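Mokwood opens repair and print centre in Hornon

Mokwood will open its new office equipment centre in Hornon this December, bringing 23 jobs to the town.

The centre on Padilla Street will service printers, copiers and scanners for schools and small businesses across the district. Mokwood handled 1,248 service calls last year, most of them from its Kodwood depot – a two-hour drive for many customers.

“People were waiting too long for simple jobs,” said general manager Trinidad Calimlim.

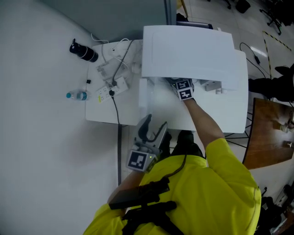
Opening hours

The counter will open at 8 am on weekdays. Bookings can be made by phone or at the Kodwood depot, which stays open.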